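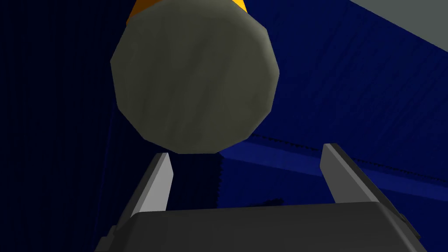 Category: Work and Automation > Picking and Packing

Bin picking at Mengal (Warnatport warehouse)

Bin picking is the job of taking one item out of a container and putting it somewhere else, over and over, until the order is done. People have done it by hand for as long as there have been warehouses, and I did it myself for a good long while at Mengal's building in Warnatport before the arms came in. So I'm writing this entry partly from the records and partly from my own sore shoulders. Other editors are welcome to fix my dates but please leave my opinions alone!

What the arm does

The arm at a picking station ends in a gripper with two fingers. They open wide, come in on either side of the item, close, and lift. A can or a drum or anything else with a round end is a pretty friendly shape for this, as long as the arm comes at it from a good angle. If it comes in crooked the fingers meet the item on a curve and it can squirm away (same as when you grab a wet jar by the shoulder, you know the feeling).

A lot of the figuring out is done in simulation first. The software people build the item, the gripper and the walls on a computer and let the arm try there before anyone hands it real stock. Simulated items look a little crude, with flat edges where a real can would be round, and I used to tease Tanveer Usmani about that all the time. He told me the edges mostly don't matter for a first try and that the weight and the grip matter a whole lot more. He was right about most items and wrong about the paint tins, and we still argue about the paint tins.

Before the arms

A picker at Mengal used to walk the aisles with a cart and a paper list. Later on we got handheld scanners, and the walking stayed the same. New hires got 4 days with an experienced picker and then they were on their own. The work was tiring but you talked to people, you learned where everything was, and if an order looked wrong (who wants nine left gloves?) you went and asked.

The first station was called Uneck, after the program that ran it, and the name stuck to all of them afterward. People say "I'm on Uneck today" even if they're at a station running something newer. It opened in July with one arm, one operator and a big yellow line on the floor that everybody stepped over for the first week until Zubaida Warraich, our shift lead, put a stop to it.

What changed on the floor

The biggest change is what you do with your body. I used to walk all day, and now I mostly stand at a screen and deal with what the arm can't. My knees are happier. My neck is not. Kulsoom Kazmi got us stools with adjustable backs, and she had to ask three times, so I want that written down somewhere.

The second change is what you pay attention to. A station sends you a message when the arm has tried and given up, and then it's your problem. You look at the camera view and pick a different spot for the fingers, or you tell it to skip the item, or you stop the station, go through the gate and move the thing by hand. That last one sounds simple and it's the part that took the most training, since you have to lock the station out before you reach in. Everybody gets their own lock and you never, ever lend yours.

The messages come in bunches. You might have a quiet stretch with nothing to do, and then a container shows up where everything has slid into one corner and you're busy until it's empty. Corners are the worst. The fingers need room on both sides of the item, and tight against a wall there just isn't any. Some operators nudge the item out with one closed finger first, which works nicely on boxes and can send anything round rolling off to the other end.

Operators work in turns of 50 minutes and then swap with somebody on packing or receiving. That was our idea on the floor, by the way. The original plan had one person at a screen for the whole shift, and after two weeks of that Babar Gondal said he was seeing grippers when he closed his eyes.

Jobs and pay

This is the section people come here to fight over, so I'll stick to what I know. Nobody on my shift was let go when Uneck opened. When people left on their own, though, some of those spots weren't filled, and the shift is smaller than it was. Both of those are true and you'll hear whichever one suits the person talking.

Pay went up for certified operators. The certificate takes 15 hours, part of it in a classroom and part at a station with a trainer. A few of the older pickers didn't want it and stayed on the manual aisles, where there's still plenty of work with soft bags, loose hoses and anything long and floppy. I think the company should have offered the training on paid time from the start. It does now.

Other sites

Geravcombe has the same stations in a much newer building. Andor Pap moved there from Warnatport and trains their operators, and from what he tells me they had an easier start because the containers were chosen with the arms in mind. Ours were bought long before that, and some have a lip inside the rim that the fingers catch on. We have 447 of them and they're being replaced bit by bit, the worst ones first.

See also: Lockout procedure; Handheld scanners; Shift rotation; Geravcombe site

Page last changed Apr 13, 2019 | Contact the editors | Copyright the page's contributors | Back to top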